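Gripper pair fault E-333: frequently asked questions

For operators at all Gresunach folding stations. Last changed 5th December.

What is this fault?

The jaw of one hand-held gripper stays closed after you release the trigger. The other gripper continues to work normally. On the station screen you see code 333 and the name of the side, left or right. Sometimes the screen shows nothing and you only feel that the cloth does not come free. Please treat both cases in the same way.

Which stations have it?

All reports until now are from stations with the Mimoro cable set, the one with the long connector. Stations with the older Prirus cables did not report it. We do not know yet if this is only luck, so the instructions are the same for everybody.

Is it dangerous?

The jaw force is low, but a finger between the jaw and the table can be pinched, and one operator had a bruised fingertip in March. The bigger risk is pulling. When the jaw does not open, most people pull the gripper back quickly, and then the cable comes under tension near the wrist. Please do not pull.

What must I do when the jaw stays closed?

Stop moving both hands. Lay both grippers down on the table with the cloth still in the jaw. Press the foot switch one time and wait until the light on the control box is off. Now you can open the jaw by hand with the small lever on its side. Take the cloth out only after this.

Do not restart the station yourself. Call the person on duty for your room and write the garment number on the fault sheet.

Can I continue with one gripper?

No. A recording with only one working side cannot be used, and the free gripper can still move the cloth against the blocked one.

Why does it happen more with small garments?

With a small garment both hands work close together and low over the table, and the wrists turn inward. The cable bends more at the place where it leaves the gripper. We looked through 2802 recordings and found the fault in 283 of them. Most of these were baby clothes and small dresses, especially the ones with ruffles or more than one layer.

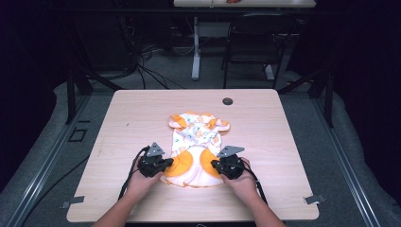
Hidayah Teoh

For small dresses, smooth the lower part first, with one jaw on each side, and keep the jaws open while you press. Close them only when you are ready to lift. The cables should run back along your forearms and over the near side of the table with some slack. If you feel a cable become tight when you reach forward, stop and give it more length before you go on.

How do I check the cables before a shift?

Hold each gripper still and move the cable slowly with the other hand, close to the connector. Watch the signal on the screen. If it jumps, the cable must be changed, even if the gripper opens and closes well. Check also for a flat or shiny place on the outside of the cable. Changing one takes around 453 seconds by our own measurement, so please do not skip it at the end of a busy day.

May I fix the cable with tape?

Not to your arm or your sleeve. If the jaw blocks, you must be able to let go of the gripper immediately. Tape on the table is allowed – but only behind the last clip.

What happens with the recording?

Mark it as "interrupted" and keep it. Tamer Nimri compares these files with the motor current, and a deleted file cannot help him. He needs the garment number, the side, and whether the code came on the screen.

When will it be repaired?

Mohmand is sending new connectors with a softer sleeve. The first ones go to the stations for children's clothes. The new sleeve reduces the bending, but we have not confirmed that it removes the fault, so all the steps on this page stay valid after the change.

I had this fault and did not report it. Is it too late?

No, please report it also now. Give the station and the shift if you remember them. An incomplete report is fine.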